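Cletstead Food and Grocery Fair

We drove down to Cletstead on 27 Feb 2019 for the trade day of the grocery fair. It is 281 kilometres from home, so we left before six and still missed the opening. Parking was in the paddock behind the hall and cost nothing.

The hall is one long shed with a concrete ramp at each end. Imhof had the biggest stand, with flour in bulk bags and a man cutting samples of rye. I asked for a price list and was told the new one comes out in March. Sirkuseo was next door with shelving – decent stuff, but the brackets are sold separately and the colour range is small.

We spent most of the morning on bread. Two of the bakeries deliver out our way, and one will do a half order in the quieter months.
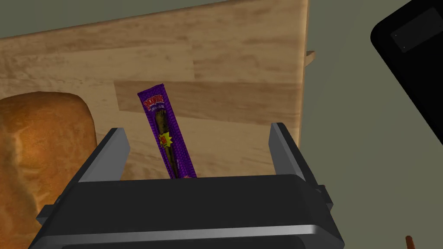

A large loaf and a purple cigar packet on a light wooden tabletop.

Lunch was a sausage roll and tea from the van outside. The queue was slow. Afterwards we went to the talk on tobacco licensing, which ran over time and mostly covered the forms we already fill in.

Workoswood had counters and display tables at the far end. We ordered two tables for the front of the shop, with delivery extra. The drive back was wet and we stopped once for petrol.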